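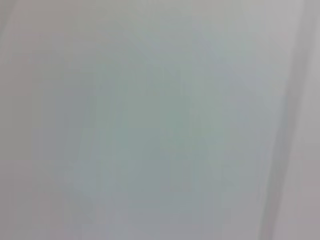 ## 4. Digitalizando os seus LPs com o Noderon

Se você chegou até aqui, já instalou o programa e ligou o pré de phono Rastogi no computador (se ainda não ligou, volte ao capítulo 3, que eu espero!). Agora vem a parte de que eu mais gosto: pôr um disco para tocar e ver a onda aparecer na tela. Escrevo este guia com o meu toca-discos do lado e um álbum de jazz girando, então perdoe o entusiasmo.

### 4.1 Antes de baixar a agulha

1. Passe a escova de fibra no disco, acompanhando os sulcos, com o prato girando.
2. Limpe a agulha de trás para a frente. Nunca o contrário.
3. Confira a rotação. Parece bobagem, mas eu já gravei um lado inteiro de um quarteto em 45 e só percebi quando o contrabaixo começou a soar como violão.
4. Feche os outros programas de áudio. Navegador com vídeo aberto conta!

> **Cuidado:** não ligue nem desligue o pré com as caixas no volume de audição. O estalo é forte, e já perdi um tweeter assim.

### 4.2 Ajustando o nível de entrada

1. Abra **Gravar > Nova sessão** e escolha a entrada Rastogi na lista.
2. Procure no disco o trecho mais alto. Em jazz costuma ser o solo de bateria ou o ataque dos metais no fim do tema.
3. Toque esse trecho e suba o controle de entrada até os picos chegarem a 70 na escala do medidor.
4. Se a luz vermelha acender uma vez que seja, baixe um pouco e repita o passo 3.

**Nota:** a escala do medidor vai de 0 a 100 e não está em decibéis. Demorei para me acostumar - quem vem de mesa de som estranha mesmo - mas na prática funciona bem.

### 4.3 Gravando e separando as faixas

1. Clique em **Armar**. O botão fica piscando, à espera do som.
2. Baixe a agulha no sulco de entrada. A gravação dispara sozinha.
3. Deixe o lado tocar até o fim e só então clique em **Parar**.
4. Vá em **Faixas > Detectar silêncios** e deixe o intervalo em 2 segundos.
5. Revise as marcas uma a uma, de ouvido, e arraste as que caíram no lugar errado.

O passo 5 é onde eu passo mais tempo. Discos ao vivo quase nunca têm silêncio entre as músicas, e uma introdução de piano bem baixinha pode enganar o detector (tenho uma suíte modal que ele insiste em partir em quatro). Nesses casos desligue a detecção e marque tudo à mão, com a tecla M, enquanto escuta. 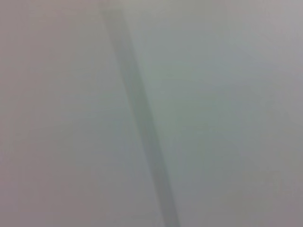

A capa do álbum entra na ficha pelo menu **Ficha > Adicionar capa**, e aceita tanto foto quanto arquivo de scanner. Eu prefiro a foto, com o disco deitado perto da janela e o flash desligado. Antes de salvar, amplie a imagem na tela e tente ler o nome do artista. Se o que aparece é só cinza claro desfocado, com uma faixa mais escura descendo na diagonal e nem uma letra à vista, como na figura acima, apague e fotografe de novo, que o reconhecimento de texto não vai achar nada ali. Com a capa nítida, o Noderon preenche sozinho o título e o selo, e a você resta completar a lista de músicos.

### 4.4 Preenchendo a ficha

1. Em **Artista**, escreva o nome do líder da sessão. Os demais músicos vão em **Formação**, com o instrumento entre parênteses.
2. Em **Ano**, use o da gravação. Se a sua prensagem for posterior, anote isso em **Edição**.
3. Em **Número de catálogo**, copie o que está no rótulo do disco, com hífens e tudo.
4. Clique em **Salvar ficha** antes de virar o lado.

Minha coleção tem 1.346 discos, e no começo eu deixava as fichas "para depois". Resultado: uma pasta cheia de arquivos chamados Lado A. Levei o mês de setembro inteiro ouvindo um por um para descobrir o que era o quê. Foi até gostoso em alguns momentos, mas não recomendo!

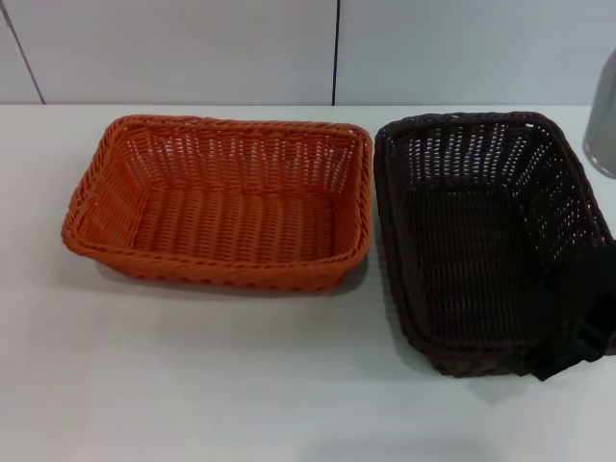
*Figura 3 - Dois cestos trançados sobre tampo branco, o laranja à esquerda.*

### 4.5 Exportando

1. Selecione o álbum e clique em **Exportar**.
2. Escolha FLAC para guardar e, se quiser ouvir no celular, marque também a caixa **Cópia leve**.
3. Aponte a pasta de destino e confirme.

> **Atenção:** se aparecer o erro 917, a pasta está protegida contra gravação. Escolha outra ou mude as permissões e exporte de novo. A sessão continua salva no programa.

A limpeza de chiados e estalos fica para o capítulo 5. Até lá, guarde o arquivo bruto de cada lado.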